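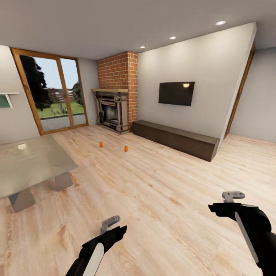 Page last changed: January, 4:40 pm, by M. Prantl (was: draft 2)

Progress report to the Belitano fund – simulated demonstrations, second period

Project: Cultetent
Prepared by: Mathias Prantl
Status: on track for episodes, behind on labelling, see Budget

Short one this time, we are mid-way through a collection block and I'd rather get numbers to you now than a polished thing in three weeks. Annex tables to follow once Ghorbani has signed off on the storage invoice.

Where we are

408 teleoperated episodes recorded in the sim living room. 81 of those thrown out at review (reasons further down). The rest are in the training set, or will be once the timestamps are re-exported. Two-arm control throughout, head view plus wrist views, joint states logged alongside.

The living room is the layout you approved at the last meeting: hardwood floor, brick chimney with the fireplace, TV over the long low bench, pale table on the near left. Big sliding door on the left wall that lets you see out to the lawn. We kept the furniture fixed and only moved the targets and the start pose. The two orange cylinders on the floor are the targets for the current task. Start pose has both grippers empty and out in front, facing the targets.

Task list as it stands:

Approach only, one target named – finished
Approach and grasp, one target – finished
Grasp one, leave the other standing – recording now
Grasp both, one per hand – not started
Carry to table – not started, see Risks

The third one is slower than planned. Operators are fine at the grasp but the second cylinder gets knocked when the other arm drifts. We have asked them to park the idle arm high before they start the approach, which costs a few seconds an episode. Worth it. Success rate in review went up straight away, though I want another block before I put a figure on it in a report.

What got thrown out

Most of the 81 are one fault. The recorder was dropping the last second or so of gripper state when an operator hit stop early, so the clip looks like a good grasp and the log says the fingers never closed. Useless for training. Fixed in the recorder now, and there's a check at save time that refuses the file if the streams don't line up. Should have been there from the start, my fault.

Remainder are ordinary: tipped targets, operator lost the view behind an arm, one lot with the wrong instruction text attached. The wrong-text ones can be saved if someone relabels them by hand. Low priority.

Operators

Same crew as last period, plus two new people who came over from the Rusell contract. Training takes longer than we wrote in the proposal. We budgeted a half day, it's closer to two full days before someone's episodes get through review without a lot of notes. Most of that is depth judgement. Targets sit on the floor in the middle distance and people reach short, then creep. The policy will happily learn creeping if we feed it creeping, so those first-day episodes are kept out of the set and stored seperately.

Session length is capped at 30 minutes with a proper break after. We tried longer at the beginning of the block, quality fell away and people complained of sore eyes. The cap stays.

Quick note on pay – operators are paid by the hour, not per episode. There was a question about this at the last check-in. Per episode would push the count up and I think we would lose it all again at review.

Variation

This is the part I'm least happy with. 17 start layouts so far for the targets, all on open floor. Colour has stayed orange in every one. Lighting is the default, ceiling lights on and daylight through the door. A policy trained on this will know this room very well and probably not much else. Plan for the next block:

Change target colour and height, keep the shape
Ceiling lights off for a portion of episodes
Rotate the robot's starting direction so the fireplace isn't always straight ahead
Place targets closer to the table legs, so the arms have something to avoid

The floor texture is also on the list. The grain runs on a strong diagonal and I have a suspicion the early model is using it as a cue. In the held-out test it went wide more often when the boards were turned. Small test, don't quote it please. Will re-run it properly.

First training runs

Two runs done on the approach-only data, one on approach and grasp. Approach is solid on layouts it has seen and decent on ones it hasn't. Grasp is patchy. It gets to the target, lines up, then hesitates with the fingers open. We think that's the missing gripper state again, as that run went off before the bad files were pulled. Re-run is queued for after the re-export. I'll send the curves on their own when they are in, no need to wait for the next report.

Budget

Operator hours slightly over, compute under, so it nets out for now. Labelling is the problem. We had one part-time person for instruction text and the work has outgrown that. I'd like to move money from the compute line to labelling, within the ten per cent we can shift without a formal variation. Please confirm by email that this is alright, a yes is enough.

Storage went up. Ghorbani put us on a bigger plan when the wrist views were added, and the invoice came in on the old cost centre. Being sorted.

Risks

Carry to table. The tabletop is reflective and the renderer puts a strong glare on it at the far left. Operators say they can't judge the surface height when they try a practice placement. Options are a matte top for the carry task or a small marker where the object should go. I favour the marker, it leaves the room the way you approved it. Needs a decision before recording starts on that one.

Contact physics. The sim fingers grip better than real ones would. We've turned friction down once already and may have to again, and if so the earlier grasp episodes would need a replay pass to see which still hold. Replay is automatic but the checking isn't.

Schedule. If labelling gets its extra hours we finish the one-target work inside this period. If not, it slides into the next and the both-hands task starts late.

Needed from you

Yes or no on the labelling money
Marker or matte top for the table
Who on your side recieves the data drops from now on, the old address bounces

Next block starts as soon as the re-export is done. I'm in the lab most mornings if it's easier to phone.

M. Prantl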